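Sanddale, 22 February 2023

The Year of Fixing It Ourselves

In December I told everyone at my sister-in-law's table that we were done paying people to do things around the house. I had had wine. I believe I used the phrase "within reason," but no one who was there remembers it, and it has since been struck from the record.

The trouble started with the hallway door, which has stuck every winter since we moved to Sanddale 11 years ago. You learn to live with a sticking door. You develop a shoulder. Guests get a short briefing. My wife can do it with a hip while carrying soup, and I had come to think of this as one of the quiet pleasures of marriage.

But a vow is a vow, so I went down to Tamine Hardware and asked for a plane. The man at the counter, Corentin Marchal, has been selling me the wrong size of things for years, always because I asked for them. He wanted to know which edge was rubbing. I said all of them. He looked at me the way my dentist does and sold me a plane for 63 dollars, plus a pencil.

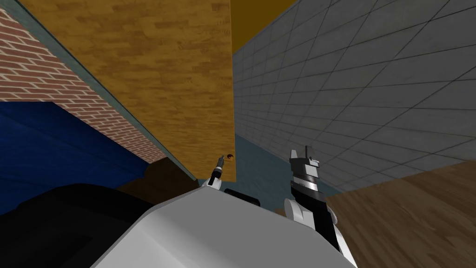

I should say that I did watch the videos first. In every one of them a calm person in a clean shirt takes a door off its hinges in the time it takes to say so. Ours were painted over by someone who must have been paid by the coat. Getting the pins out took an afternoon, two screwdrivers (both now retired) and a word my mother thinks I don't know.

Then I planed the wrong side.

In my defense, a door lying flat across two chairs gives very little away. I marked the edge, went in for a sandwich, came back, walked around to the other side for the better light, and took off a generous eighth of an inch. They were lovely long curls, too. I saved one.

So now the door stuck at the latch side and had a draft at the hinge side. You could feel the weather in the hallway. We called Ourania Petridis, who hung most of the doors on our street back in 2000 and has not been impressed by anyone's work on them since. She stood there opening and closing it for a while -- longer than I thought it needed -- and then tightened the top hinge. That was the whole repair. The door had been sagging. It swings beautifully now, apart from the gap.
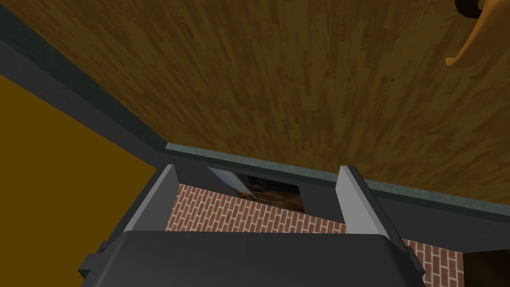 Floor, wall and the dark trim between them.

She charged me for the strip of wood to fill my mistake and nothing for the hinge, and I found the hinge harder to take. I have offered the plane to my brother, who says he'll think about it. The bathroom faucet has started dripping, and my wife has left Ourania's number on the fridge, under the big magnet.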